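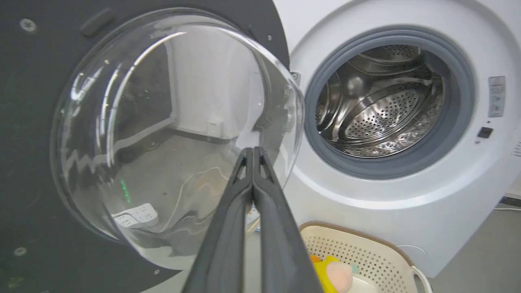
Riltcombe Linen Service washes and irons for guesthouses, cafes and small clinics in the Feris valley. Jean MacAulay started the business with 4 customers and a rented van. We still take small accounts, including places that send one bag a week. Staff towels and aprons go in a front loader with a clear glass door, apart from customer sheets. We deliver as far as Rumska.

Last year we handled 2,377 orders. The building on MacRitchie Road has room for 3,000, and we plan to add a second delivery route in September.

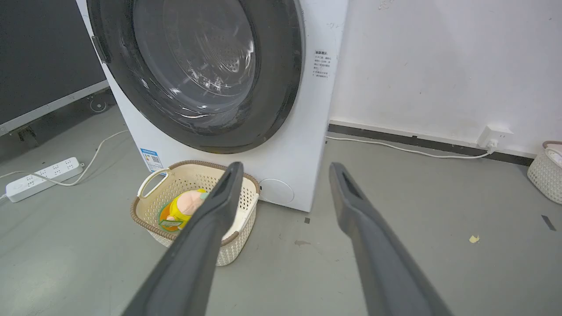
## Opening an account

Call the office before 8 a.m. for same-day pickup. There is no contract, and bills go out monthly.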